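Homilside Athletic are looking for a matchday program editor, starting in December. The last one, Rainer Eichhorn, has retired to Gunau and is not answering his phone.

You will fill a program for every home game, chase the manager for his notes and then write the manager's notes. Print run is 300, or 303 when the visitors' board asks nicely. An interest in lower-league soccer helps – a tolerance for it is essential. Spelling matters, particularly Elżbieta Olszewski's, as she signs the expenses.

Pay is modest. Pie and parking included.

Send a page on any game you have sat through to Nelly Londoño at the club office. Goalless draws welcome.

Related
Sivoneck 2 Homilside 2: Zapata levels late
Tamayo signs on for another year
Away travel: bus to Sotelo
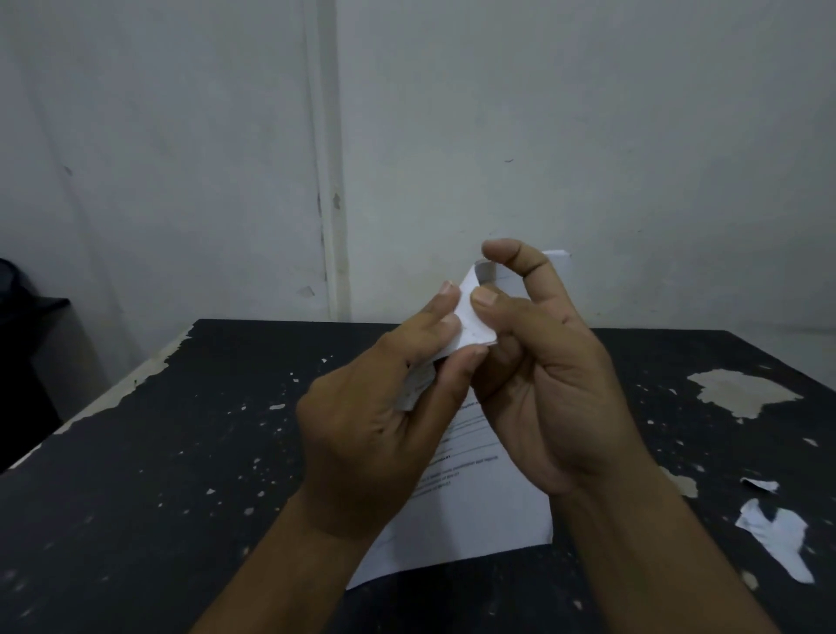
Folding a small piece of paper by hand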